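Visit to the Prikholm robotics lab

In December our group spent an afternoon at Prikholm, where a small team is studying how robots learn two-handed tasks. Mwanaisha Shemweta met us at 2 and took us straight to the screens, as most of the work is done in simulation.

The method, called Kioko, starts with a person steering two simulated arms through a task. The team recorded 900 of these runs on tabletop jobs such as passing an item between grippers or putting things into an organizer. Software then changes the starting positions and replays each run, and only the replays that finish the task are kept for training. 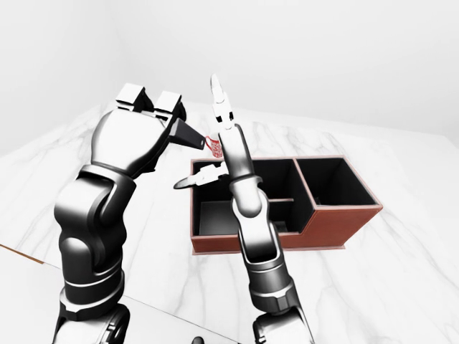
Handovers are the hardest part. Both grippers have to be close together, and a small error in timing means a drop. Aaliyah Dufour, who runs the tests, told us each trained model gets 1,000 trials with new layouts. Training on the replays cut dropped items by half – but only for rigid objects. Soft ones showed little change.

We asked about real hardware. Four tasks have been tried on a physical pair of arms so far, and the results are still being written up. The visit ended at 4 with coffee and a long argument over contact models.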